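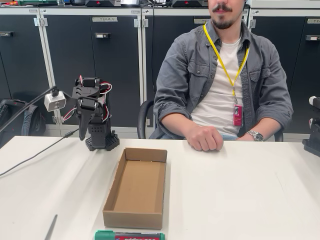 *Page last changed: September (new price on the spare feet, and I've finally rewritten the bit about edges)*

# The Parkton table

I sell one table. There are a couple of finishes and a handful of extras, but it's one table, and it's called the Parkton after the street where I had my first workshop (a lock-up with a leaky roof and a very patient landlord). I'm in Drisden now, with heating and a proper loading door, and the table has got better along with the building.

It's a plain rectangular work table for people who do things at tables. Sewing, model making, marking homework, wrapping parcels, potting on seedlings if you put newspaper down. I made the first one for myself after my old desk started to sag in the middle, and a friend wanted one, and then her sister did, and off it went from there!

## The top

Tops come in white or in oiled birch. White is the one most people go for and it's the one I'd pick if you need to see small bits against it, pins and screws and beads and so on. Pencil marks come off with a damp cloth. Permanent marker mostly comes off with a bit of surgical spirit, though do it the same day, I've left some overnight and there's still a faint grey line on my own table that looks up at me every morning.

The birch is lovelier to touch and it scratches in a friendlier way, if that makes sense. It will need oiling now and again. I put a small tin in the box to start you off.

On edges: I used to leave them quite sharp on the white top and I had a few letters about forearms. Fair enough! They're all rounded over now, top and bottom, and if you've got an older table and the edge bothers you, email me and I'll tell you what grit of paper to use and how to seal it afterwards. It's a half-hour job on the birch. On the white I'd rather you sent me a photo first.

## The legs

The legs are the Trisar set, which I buy in and have done from the start. They're steel, powder coated in black or a soft grey, and they bolt into threaded inserts that I fit in the underside of the top. No wood screws anywhere, so you can take the table apart and put it back together every time you move house and the holes won't wear out.

Each foot screws up and down for wonky floors. Mine is a very wonky floor. If you run out of adjustment there's a longer foot in the spares list.

## Numbers

| | |
|---|---|
| Price, white top | £94 per metre of length |
| Weight, one-metre table, boxed | 21 kg |
| Load, spread evenly | 100 kg |
| Guarantee | 2 years |
| Leg colours | black, soft grey |
| Top finishes | white, oiled birch |

I know pricing by the metre is a bit odd. I cut every top to order, so if your alcove is a funny width you just pay for the length you have. Birch costs more and the price moves with the timber yard, so ask me and I'll give you that week's figure.

The load is for weight spread over the whole top. Please don't stand on it in one corner to change a light bulb. And if you're planning to clamp a heavy vice on, tell me when you order and I'll add a stiffening rail underneath where you want it. People clamp and bolt all sorts to these and it's fine, just drill slowly, put tape over the spot first so the surface doesn't chip, and use a decent washer on the underside. Holes you've drilled yourself don't cancel the guarantee unless the top splits at the hole.

## Extras

- **Jelínek drawer.** A shallow steel drawer that slides under either end. It's deep enough for scissors, rulers and a paperback. Runs beautifully. Fits the black legs and the grey ones.
- **Cable tray.** Hooks over the back rail. Get it if you have more than one plug, you'll thank yourself.
- **Back lip.** A low strip that stops pencils rolling off the far side. I thought it was silly until I made one.
- **Long feet.** Sold as a set of four.
- **Oil.** Same stuff as in the box, bigger tin.

The castors have gone from this list. I liked the idea of them but they made the whole thing wobble when you leaned on it, and I couldn't find a set I was happy with.

## Putting it together

You'll need a hex key (in the box) and a blanket or a bit of carpet to lay the top on, face down. Start all the bolts by hand before you tighten any of them. If you do one leg up fully and then move on to the next, the last one never quite lines up and you'll be swearing at it. Turn it over with a second person if you can.

## Delivery and collection

I send tables out on a Wednesday with a carrier who rings you first. They'll bring it to your front door but not up the stairs, so have a think about who's in that day. You can also collect from Drisden for nothing, and the one-metre table goes flat in most hatchbacks with the back seats down.

If it turns up with a bashed corner, keep the box, send me a picture of the damage and I'll cut you a new top.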